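Plasix Publishes Practice Guide for Robot Work at Kitchen Counters

21 May 2025

Plasix has released a practice guide for teams that run robot arms in kitchens and on kitchen-style test counters. The guide is free to download. It covers how a counter is set up before a run, how close people may stand, what gets written down, and when a run has to be stopped.

Work at the counter covered by the guide:

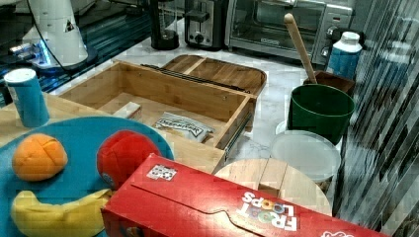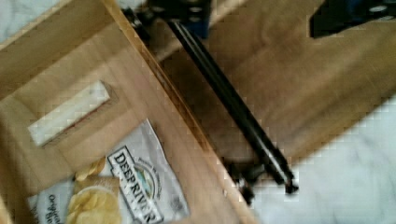
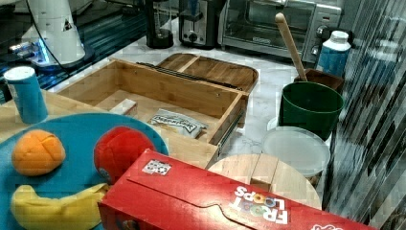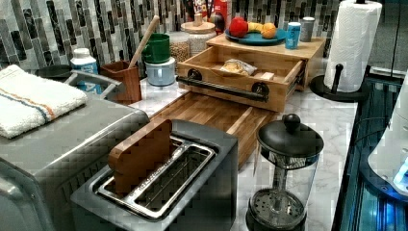 The guide was written over the winter and tried out from January onward by two partner labs, Terden and Belkadi. Both labs do manipulation work with household goods, and both had house rules of their own that did not match. Terden let operators reset objects by hand while the arm was paused. Belkadi required a full stop with power to the arm removed. The guide follows the Belkadi rule.

"A paused arm looks the same as a stopped arm to the person standing next to it," said Hagos Seyoum, who edited the guide for Plasix. "We had long talks about how much time a full stop costs. In the end we wrote it in and told people to plan for it."

The guide has 60 numbered rules. Of these, 15 are marked as required for any team that wants to say it follows the guide. The others are recommended, and a team may leave them out if it writes down which ones and why.

Required rules include the following:

Before the first run of the day, one named person checks the stop button, the cables and the mounting bolts, and signs the sheet.

No one reaches into the arm's work area unless the arm is stopped and its power is off.

Kitchen appliances within reach of the arm stay unplugged unless the task itself calls for them.

Knives, open glass and hot liquids are kept off the counter during training runs. Closed glass containers are allowed if they stand outside the planned path of the arm.

Every contact the task did not call for is logged, even when nothing is damaged.

The last rule drew the most comments during the trial. Operators felt that a light brush against a box or a drawer front was not worth an entry. The editors kept the rule but cut the form down to 2 lines, one for what was touched and one for what the arm was doing at the time. Seyoum said that filling in the form now takes less time than finding it did under the old system.

A separate section deals with objects. Real packages, plush or plastic stand-ins for food, and wooden blocks may all be used in the same session, but the log has to say which kind each object is. The guide asks teams not to report a result for "fruit" when the object was a toy. It also asks that drawers, lids and hinged boxes be checked by hand for sticking before the arm is allowed to pull on them, and that crumpled or torn bags be replaced on a set schedule that the team picks for itself.

Cameras have their own short chapter. A camera mounted on or near the gripper needs its cable fixed at enough points that it cannot catch on a handle or a utensil. Footage that shows a person's face is to be deleted or blurred before it leaves the lab. Blurry footage from fast wrist movement may be kept, but it should be tagged so that whoever uses it later knows what they are getting.

The guide does not replace national safety law or the arm maker's own manual. Where they differ, the stricter rule applies. It also does not cover mobile robots, arms that work beside customers in restaurants, or any task with an open flame – those were left out at an early stage and may be taken up in a later edition.

Fekurov, a training company that works with Plasix, will run one-day courses based on the guide. Each course has room for almost 50 people and ends with a practical check in which every attendee sets up a counter, performs a full stop and completes a contact log. Course dates will be posted on the Plasix website.

Comments on the first edition can be sent through the form on the same page. Teams that leave out recommended rules are asked to send in their written reasons, with or without the lab's name. The editors will read all of them before they start on changes to the text.

About Plasix

Plasix writes setup guides, checklists and log forms for small robotics labs. Its earlier titles cover bench power supplies and gripper maintenance.

Press contact: Hagos Seyoum, Plasix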